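punthorpe-blocks

README, last properly revised in July by Emese Deák. Complaints to Efren Cabanatuan, who enjoys them.

What you are getting

A set of short recordings of coloured blocks being stacked on a white table. The blocks are red, yellow and green. The stack is meant to stand inside a square marked out in black. That is the whole plot, and anyone hoping for a subplot should download something else.

There are 22 sessions, split into 19 for general use and a remainder we would like you to leave alone until you have finished fiddling. People have asked for a shuffled split. Zoila Arboleda made one, and it is in the folder called zoila_split, with her notes.

The blocks

Painted, plain, no letters or pictures on the faces. We tried a set with letters at the start and spent a whole afternoon arguing about whether a stack with the B upside down was finished. The plain ones ended that.

Colours are written in the notes as red, yellow and green. Session 8 says "amber" throughout, which means yellow. Ayodele Usman wrote up session 8 and stands by it.

The square

A stack counts when the bottom block is fully inside the black outline. Touching the line is out. Berhanu Admasu holds that touching the line is in, as in tennis, and his labels for session 12 follow tennis. We have kept them in a separate column (line_ok) so you can pick your sport.

Nothing is recorded about how straight the stack is. If it stands, it stands. Some of them are not things you would want to live under.

The table

White, flat, and speckled with small dark dots that we ask you not to annotate. One early labeller marked them as objects and the file took a long time to open. Light falls unevenly across the top, so the same block can look like two different reds in one afternoon.

Layout

sessions/ one folder each, numbered
notes/ plain text, one file per session, spelling as found
labels.csv block colours, stack order, inside or outside the square
zoila_split/ see above

Known problems

Stack order is listed from the bottom up, except in the older notes, where it is top down. A script called flip_order fixes this. Run it once. Running it twice puts everything back, as Efren can confirm.

Fast moments are blurred. We left them in.

A few clips end with the stack half built and no explanation in the notes. We don't have one either.

Stills
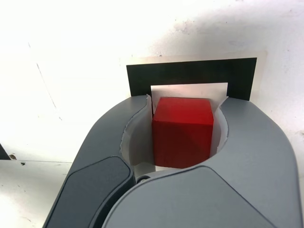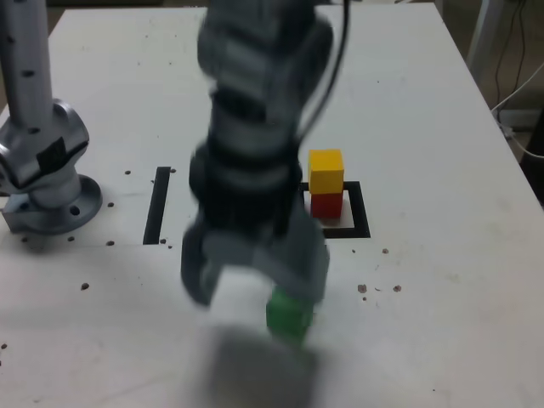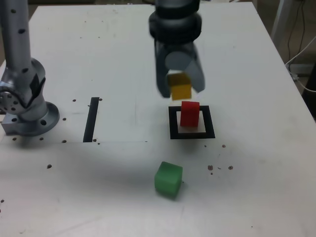 Stills with a red block in each. The green one appears in the second and third only.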